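Ticket: Wirkby planner drops the grasp on dark items
Status: Open, waiting on reporter
Opened: Thursday, March 22, 2018

Hi again, and thanks so much for your patience with all my questions!

I went through the Branano logs you sent and I think we're getting close. The depth filter throws out points on matte black surfaces, so the planner sees a hole where the shoe should be and gives up after 3 tries. Could you set min_points to 400 (it ships at 3,000, a bit greedy for dark colours) and restart the Flimeo node? Please leave the table mask alone for now. 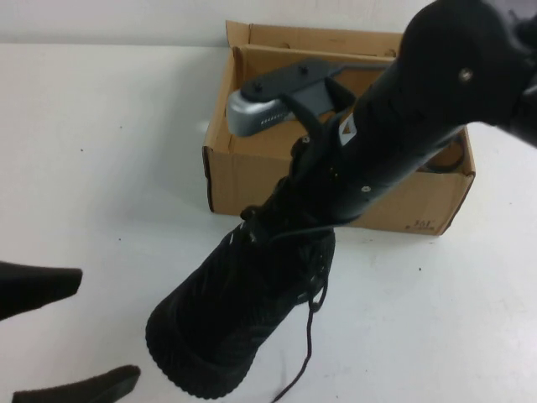
Once that's in, run the same pick again and send me the new log, even if it looks fine at your end. If you still get error 998, attach the gripper config as well and I'll have a proper look after lunch.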